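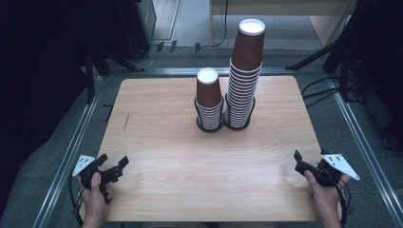 Remo says the starter is too cold and I should quit blaming the flour. Maybe. He baked with the same bag from Mulcahy last month and got a decent rise, so fair point. Still want to see it for myself.

July, early, first dough mixed 6 am. Kitchen end of the workshop, window shut this time.

Batch A — 1000 g flour, starter straight from the fridge. Batch B — same, starter left out overnight on the shelf over the oven. Salt same in both. Water same, tap, let it run first.

B moving by 8:30. Nice bubbles on the side of the tub, smells like yogurt. A just sitting there. Folded both anyway. A tore on the second fold, B stretched fine.

Scale is drifting again. Put the 2000 g check weight on and it was fine, then ten minutes later it wasn't. New batteries? Encarnación has the little scale from Nollholm, ask for it back before the rye test.

Noon. Shaped B. Sticky, more flour on the bench than I wanted. A still flat, gave it another hour, then gave up waitng and shaped it too.

Baked B first, lid on for the first half. Good color, ear opened on one side only — my cut was too shallow. Set oven to 459 F because the dial on the new one goes in odd steps. Bottom a bit dark. Move the rack up one.

A came out like a paving stone. Tight crumb, pale, gummy near the base. Aurelio ate two slices with butter and said it was fine. It was not fine.

So ok, Remo, cold starter. But I want one more round with the other flour, becuase B was slower than the last loaf too and that one had a warm starter as well.

To do
— rye test, 4 small loaves, tins not baskets
— get scale back
— feed starter tonight, leave on shelf
— ask Baltasar what he paid for his flour
— wash the tubs, the lids smell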